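**Hondurville council wants to drop the 3 pm public comment slot, thoughts?**

**marshgate_59**
Saw the agenda go up last night. Item 11, buried under the parking stuff. They want to move public comment from the start of the meeting to the very end, and cut it from 4 minutes a person to 3. No memo attached, no reason given. Roya Nouri is listed as sponsor. Anyone know whats behind this?

**tallpines**
Its the Golestani Street rezoning. Comment ran past two hours on that and half the room left before the vote. She said back in July she wanted to "fix the order of business." Guess this is the fix.

**marshgate_59**
So the fix is people wait until 10 at night to talk about a vote that already happened? Great.

**dee_on_dikska**
Ok slow down. I read the actual text. Comment on agenda items still happens before each item. What moves to the end is GENERAL comment, stuff not on the agenda. Two different things and the title of this thread mixes them up.

**marshgate_59**
The agenda summary says "public comment." Doesn't say general. If the summary is wrong thats on them.

**dee_on_dikska**
Agree the summary is bad. Section 2 of the draft is clear though. Read it before calling everybody you know.

**oldferryroad**
Read it. Dee is right about the order and wrong that it doesn't matter. Who uses general comment? People with a problem the council hasn't put on any agenda. That was us with the storm drain on Dikska Ave. Took most of a year to get it listed. If I'd had to sit til the end every time I would have quit, I had kids at home.

**tallpines**
^ this

**quietvoter**
Counterpoint. I go to most of these. General comment is the same handful of regulars, same speech, every meeting. Meanwhile a family there for a permit hearing sits through all of it. They have kids at home too.

**oldferryroad**
I was one of the regulars for a year so thanks

**quietvoter**
Not aimed at you. The drain was real. But you know who I mean.

**marshgate_59**
Doesn't matter who you mean. You don't get to sort them. Thats kind of the point of open comment.

**jbr_northside**
Can somebody explain why comment starts at 3 in the afternoon to begin with? I work. Most people work. Moving it to the end is BETTER for me, I might make it for once.

**dee_on_dikska**
Meetings started at 3 because the old council was mostly retired. Never changed. And yeah, I had the same thought, the end slot helps anybody with a day job.

**oldferryroad**
Only if the end has a time on it. Right now "the end" could be 5 or could be 9:30. You'd leave work, drive over, and sit. Or get there and its over.

**jbr_northside**
Fair. Hadn't thought of that

**tallpines**
What about a fixed time? General comment at 6, whatever item they're on, they pause. Zastumus does it that way, my sister lives over there. Works fine from what she tells me.

**quietvoter**
I'd support that. Would even keep the 4 minutes.

**marshgate_59**
Wow ok. Same. Somebody should write it up as an amendment. Does it have to come from a council member?

**dee_on_dikska**
A member has to move it but anyone can send in the wording. Email the clerk by noon the day before and it goes in the packet. After noon it gets handed out on paper and they dont read it.
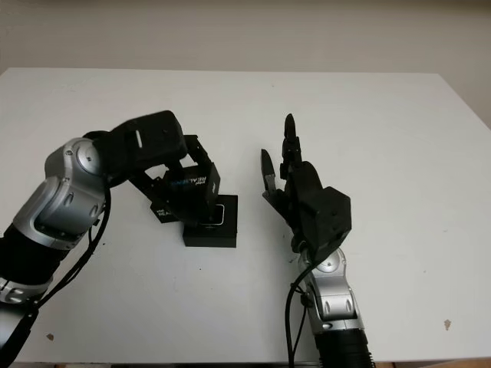 Keep it short too. One page, the change you want in bold at the top, reasons under it. I've sent in a few of these and the long ones go nowhere. Also cc Nouri directly. She does answer, whatever you think of her.

**marshgate_59**
She never answered me on Golestani St.

**dee_on_dikska**
Did you write to her or to the general inbox? General inbox is a black hole.

**marshgate_59**
...general inbox

**tallpines**
lol

**oldferryroad**
I'll do a draft tonight. Fixed start for general comment at 6, keep 4 minutes, sign-up sheet stays open until the slot begins. Anything else?

**jbr_northside**
Written comments read into the record? For people who cant come at all.

**quietvoter**
No. That'd eat the whole evening. Attach them to the minutes, dont read them aloud.

**jbr_northside**
Nobody reads the minutes

**quietvoter**
I read the minutes.

**oldferryroad**
Leaving it out for now, one fight at a time. Jbr if you want to send your own on that go ahead, I'd sign it.

**marshgate_59**
Changed my mind on the title btw but can't edit it. Mods? Should say GENERAL comment.

**dee_on_dikska**
Appreciate that. Oldferry post the draft here before you send, I'll check the section numbers. They renumbered everything in the spring and the website still has the old version up.

**oldferryroad**
Will do. Probaly after 9.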